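Ollau library to extend opening hours after residents' survey

13 December 2023

Shares: 46
Comments: 3

Ollau Library will open on two further evenings each week and on Sunday afternoons from the new year, following a survey of residents carried out over the summer.

The change was approved at a meeting of the Brirdale District Library Service on Monday. Under the new timetable the building will remain open until eight o'clock on Tuesdays and Thursdays, and from one o'clock until five on Sundays. Existing hours on other days are unaffected.

The survey, which ran throughout August, received over 500 replies. Respondents were asked when they would most like to use the library, which services they valued and what prevented them from visiting more often. Evening opening was the most frequent request, particularly among people who work outside the town and return after the present closing time of half past five.
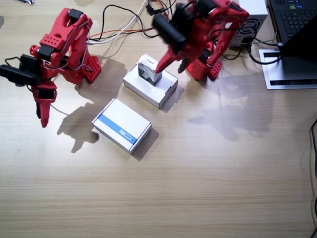

Jasmina Jurić, head of the Brirdale District Library Service, said the results had been clear enough to justify the additional staffing costs.

"We asked residents what they needed and they told us in considerable detail," she said. "The present timetable was set many years ago and reflects a working day that many people in Ollau no longer keep. I am pleased that we are now able to offer hours which suit a wider part of the community."

Two part-time posts will be created to cover the additional sessions. Recruitment will open before the end of the month, and applications will be accepted from existing relief staff as well as from external candidates. The service has confirmed that the evening sessions will be staffed throughout and that no self-service entry system is planned.

The Sunday session will operate on a trial basis for six months. Attendance figures will be published at the end of that period, and a decision will then be taken on whether it should continue.
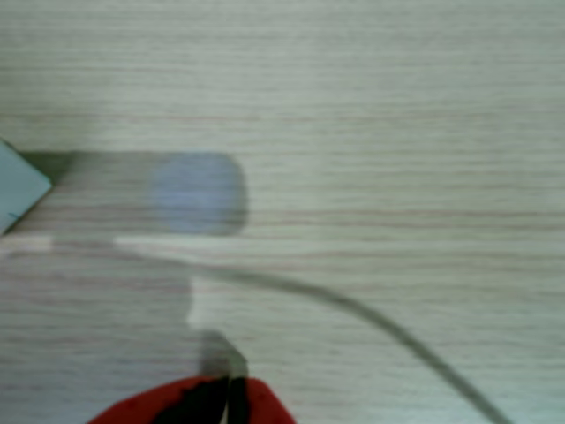 Changes are also planned to the use of space within the building. The local history collection, at present divided between two floors, will be brought together on the ground floor next to the reading area. The upstairs room will be fitted with 20 study desks, which may be used without booking on weekdays. Groups wishing to meet there in the evening will need to reserve the room in advance at the front desk.

The loan period for books will remain at three weeks. The charge for reserving an item held at another branch will be withdrawn for borrowers under eighteen, and the limit on children's loans will be raised.
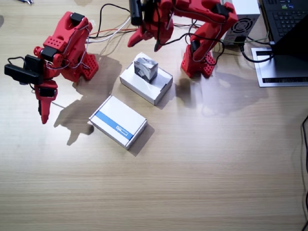
Two red robot arms and white cardboard boxes on a wooden tabletop.

Severino Villanueva, chairman of the Ollau Residents' Association, welcomed the announcement but asked the service to consider transport.

"Longer hours are of real benefit to those who live in the town," he said. "For residents of the outlying villages, the last bus leaves well before eight. We have written to the operator and hope that the library service will support us in that request."

The service said that it would raise the matter at its next meeting with the bus operator. It also confirmed that the mobile library will continue to call at Grurier every fortnight.

Residents who require a printed copy of the new timetable may collect one from the front desk. Large-print copies will be available on request.
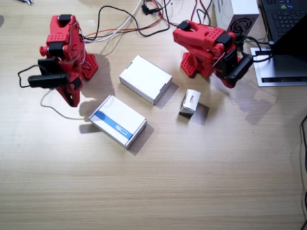
Red robot arms and white boxes on a light wood-grain table.

Comments (3)

Kimie Amano
Very glad to see this. I have not been able to get there on a weekday since I changed jobs. Will the returns box still be emptied on Saturdays?

N. Esteban
Good news about the study desks but what happens to the map cabinets upstairs? They are heavy and the drawers stick. I hope they are coming down with the rest of the local history and not going into storage like last time.

gruriergate
Mr Villanueva is right about the bus. Eight o'clock closing is no use to us out here.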